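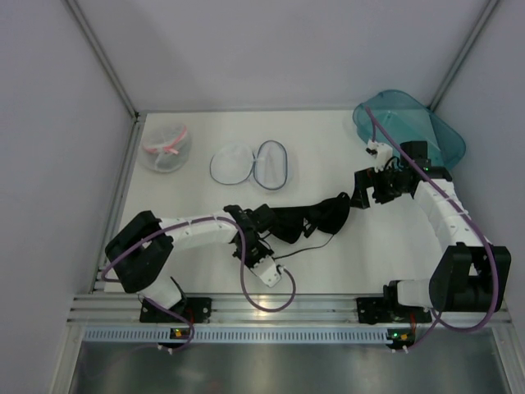
Figure 1. Both arms holding the black fabric over the table.

Can Two Arms Do the Laundry Yet?
Natalina Greco, project report, March

My question was simple: can a pair of robot arms sort and bag small laundry without a person stepping in? Companies like Modero and Skonport say home machines are close. I wanted to look at one chore in detail and see which parts are still hard.

I split the chore into 6 steps, from picking up a garment to closing the bag. Each step was scored as done, done with help, or failed. A full run had a limit of 12 minutes.

Picking up cloth was the easy part. Closing the bag was not. A zipper needs a firm grip on something small while the fabric around it stays still, and mesh moves whenever it is touched. 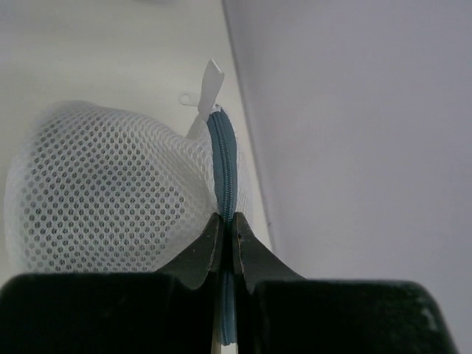
I gave this step its own score sheet after the first day. A person holds the bag with one hand and feels when the slider catches. The arms had to do the same job mostly from camera views, and small errors in position added up.

Handing items from one arm to the other was also scored - it comes up in most chores, including dishes and packing.
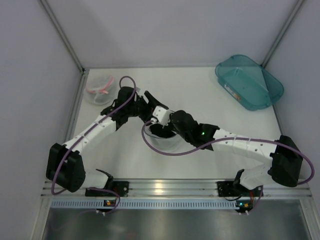 Figure 3. The two grippers close together at the clear bowl.

Hard objects keep their shape, so the same plan can be used again. Cloth lands differently each time. For a shop floor with identical parts I would say yes, machines are ready. For a laundry room I would say only with someone nearby.

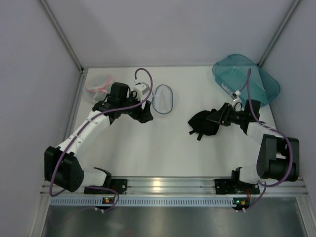
Limits of This Project

I used one table and one set of items. I did not test wet clothes, large sheets or poor lighting.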